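About Gurnholm

Hi, I'm Golshifteh Alipour, and Gurnholm is my shop. We clean, fix and sell old target rifles and pistols, mostly rimfire, mostly the kind that sat in somebody's closet since the grandkids were born. It's me at the bench, my cousin Bajpai on the phone and the paperwork, and a part-timer in August when everybody remembers that league season is coming.

How it started

I shot smallbore in high school on a team with more kids than rifles. We shared, and the rifles were older than our coach, so something was always loose or gummed up. I was the one who liked taking bolts apart (and, after a couple of bad afternoons, the one who could put them back together). I kept doing it for friends through my twenties, then for friends of friends, and at some point I was turning down regular work to do it. So I got licensed and rented a place in Hustdale, behind the tire store.

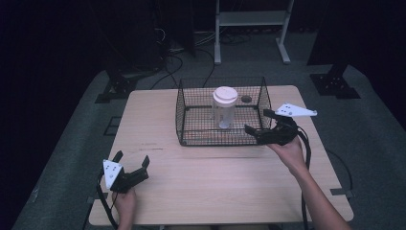
The first year was slow. I had one vise, a secondhand lathe and a lot of opinions about trigger springs. Then a junior club two towns over brought me 6 rifles that wouldn't feed, I got all of them going before their match, and the coach talked about it to anyone who'd stand still. I still do that club's work every winter!

What we do now

Mostly it's cleaning, new springs, extractors, sights, and stocks with cracks in them. I do cold bluing touch-ups but I don't do full hot bluing, I send that out. I also don't refinish anything with its original finish in decent shape unless you really, really push me, and even then I'll make you sleep on it first. Old finish with honest wear looks better than new finish on rounded-off corners, and it sells better too.

A basic strip and clean on a .22 is $50. Everything else gets a written quote before I touch a screw. As of this morning the job book is up to number 503, and yes, it's a paper book.

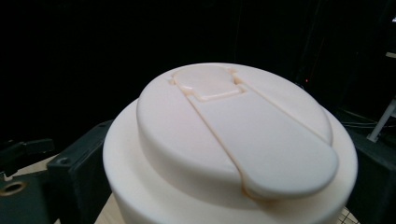
The Dradora nights

Once a month we go over to the Dradora range and run an evening for people who've inherited something and don't know what it is. Bring it unloaded and cased, and we'll look it over, check that it's safe to shoot, and tell you what we know. Sometimes that's plenty and sometimes it's a shrug. I love these nights. Somebody always brings in a pistol I've only ever seen in a catalog.

Finding us

We're at 181 Mill Road in Hustdale, around the back, green door. Please call before you bring anything in, so Bajpai can get your paperwork ready and I can clear off a spot. If you get the machine, leave your number and say it slowly.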